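Lachance Calls for Release of 154 Withheld Pages in Birnville Records Dispute

BIRNVILLE -- State Senator Darlene Lachance today asked the Office of Public Records to release 154 pages of email it has held back since April. 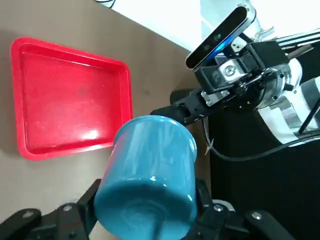
The pages are part of a file of 800 that the office reviewed after a request from Usstead resident Ffion Lewis. The emails deal with the state's contract talks with Trokholm, a shipping firm. Reviewers marked the withheld pages "restricted" but did not say which rule they used.

"I have read the log, and two of these entries are lunch invitations," Lachance said. "If there is a real secret in the rest, the office can black out that line and release the page."

Lachance's bill would give agencies up to 90 days to explain any restricted marking in writing. Pages with no explanation would become public. Representative Marisol Marchetti is carrying the same bill in the House.

The records office has said it stands by its review -- a position it repeated in a letter to Lewis.

Contact: Valentina Riquelme, press secretary, Office of Senator Lachance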